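The Can Shift

By my second week at Prerel I had stopped telling people at parties that I worked in AI. I'd say I worked with groceries. That got fewer follow-up questions, and it was closer to the truth anyway.

My booth was called Pryor (every booth had a name, don't ask me who picked them) and the job that month was cans and a basket.
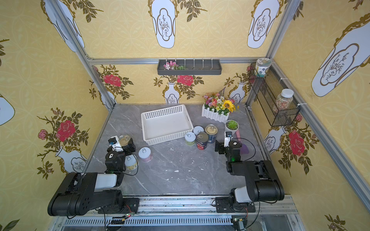
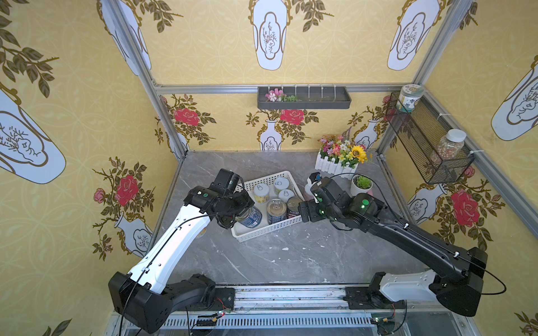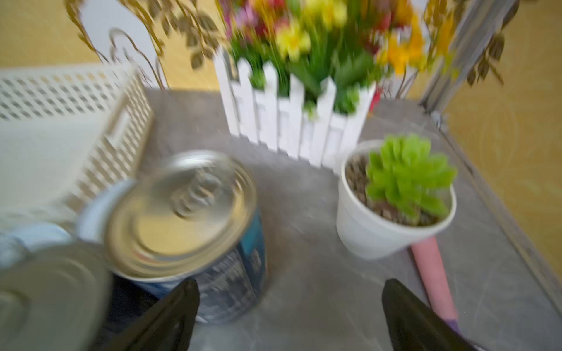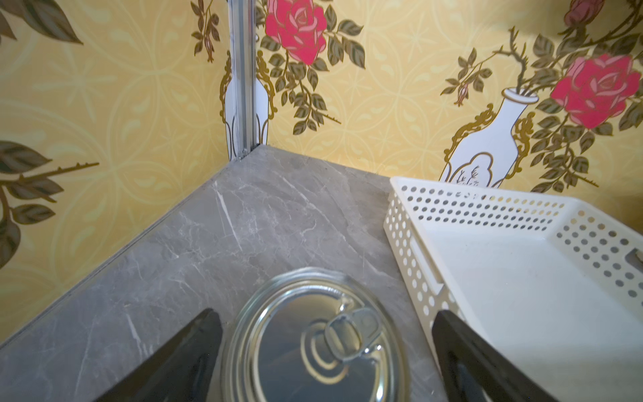 The way it worked, I sat on a stool with a control handle in each fist, and whatever my hands did, the arms did. Each time through was called an episode. We owed the customer, a company called Werance, 3,000 of them by the end of May, and when I came on the wall screen said 2,089. My aunt raised me in a kitchen with yellow wallpaper, roses and everything, so the first time I sat down in front of Pryor's red roses and white vases I got a lump in my throat, which is a dumb thing to get over a robot booth! The little picket fence with the flowers in it didn't help. She had a sunflower just like that one, also fake, and she watered it until the day she moved to Tucson.

Jolene Cosgrove had the booth next to mine, Praltetti, and she was the best operator in the building. I mean she was beautiful to watch. Her arms never bumped anything. She'd come down over a lid, both fingers straddling it, close, lift, over, down, open, and you'd swear the thing had been picking up cans all its life. Mine looked like it was wearing oven mitts.

"You're fighting it," she told me at lunch.

"I'm tired of it," I said. "I see ring-pulls when I close my eyes."

"So get tired. Just don't get sloppy. It learns sloppy too."

That stuck with me all afternoon. I'd figured the model took the good stuff and threw the rest away, like a kid eating around the peas. But no, it was going to get everything I gave it, the hesitations, the thing I do where I hover to the right of a can like I'm about to ask it to dance. Somewhere down the line there'd be an arm in some stranger's kitchen hovering just to the right of the tomatoes, and that would be me!

I started a new episode and caught myself doing it again. Hover, hover, hover. I keyed it bad and reset the cans by hand. Then I did another, and keyed that one bad too. By four o'clock I had thrown out 37 and Martin from scheduling was standing behind my stool with his coffee.

"Is the arm down?" he said.

"Arm's fine."

"Your number's not moving."

"I'm cleaning up my accent," I said, and he looked at me the way you'd look at a dog wearing a hat, and went off to bother Jolene.

After he left I rolled my shoulders and quit trying to be her. I went back to how my aunt unpacked groceries, one hand picking up while the other kept the bag steady, never in a hurry, always talking. So I talked. I told Pryor about the year she dented the Buick. I told it about Tucson. The left arm came down on a can and closed, and the right one came up close to the basket and just sort of stood by, and the can went in and stayed standing. I keyed it good.

The last 700 went quicker than the ones before, and I never did get as smooth as Jolene. A few weeks after the job closed, Werance sent over a clip of their arm running by itself, no operator, and we all crowded around one monitor to see. It picked up a can of soup. It carried the can over to a basket, and right before it let go, the other arm drifted in and waited there at the side.

"Whose is that?" Martin said.

Jolene didn't say a word, she only handed me half of her granola bar. I called my aunt from the parking lot.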